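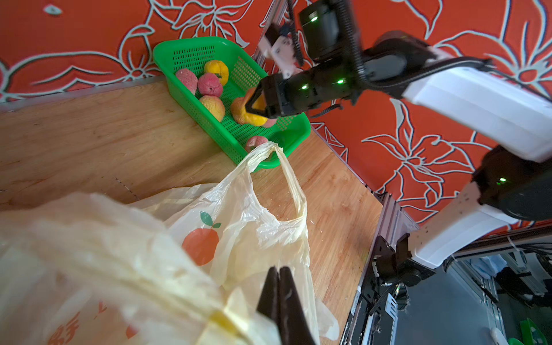

Unit 6 looks at one question: when a task needs two arms, should one policy drive both, or should each arm get its own policy and a shared signal? The fruit bagging task is our running case all through this unit. One arm picks from the basket while the other keeps hold of the bag, and neither job means much without the other. Look at the pick. The orange-yellow fruit is between the fingers with a pink one partly hidden just below the gripper, so the picking arm has to close on one piece in a crowded basket. The bag hand has a different problem. A bag is thin and crinkled, its shape changes with every small move, and the wrist view gives only part of it.

6.1 Two setups

Joint policy. One network takes all camera views and both sets of joint angles and puts out actions for both arms. It can learn timing between the arms directly. It also needs demonstrations where both arms behave well at once, and those are slow to collect.

Split policy with a shared signal. Each arm has its own network. The only thing passed between them is a short vector, updated at every step. In the Sodside code this is called the handoff vector. Training is easier to debug — you can freeze one arm and look at the other.

6.2 The Purves comparison

The reading for this unit is the Purves report by Angeliki Liapis. She trained both setups on the same 258 demonstrations and held out 38 more for checking. Each demonstration starts with fruit in a basket and an empty bag, and ends when the last piece is in the bag. After cutting, the training set came to 3,035 short segments.

Her main result is that the joint policy did better at the moment of release, when the fruit has to be over the opening. The split policy did better at the grasp itself. Her reading is that grasping mostly depends on what one arm sees, and the joint network spends effort on the other arm's views when it doesn't have to.

Two cautions. The report uses one type of bag only. And the release result was scored by hand from video, by one person.

6.3 What to look for in the reading

Pay attention to how a failure is labeled. A fruit that drops beside the bag is a release failure in the report even if the grasp was poor and the fruit was already slipping. I think this makes the split policy look worse than it is. Section 4 of the report gives enough detail for you to argue either side.

Also note the step where the bag arm's wrist camera is masked. Grasp scores hardly change, but release scores fall for both setups.

6.4 Lab work

Log in to the Tornex server and copy the folder named Hondaro. It holds 215 recorded runs with labels removed. Work in pairs. Each partner labels every run alone, using the failure types in the report, and then you compare. Hand in both label files, your agreement score, and one page on the runs where you differed. Don't change your labels after comparing.

Labs are open until 9 p.m. Unit 7 picks up with cloth and uses the same code.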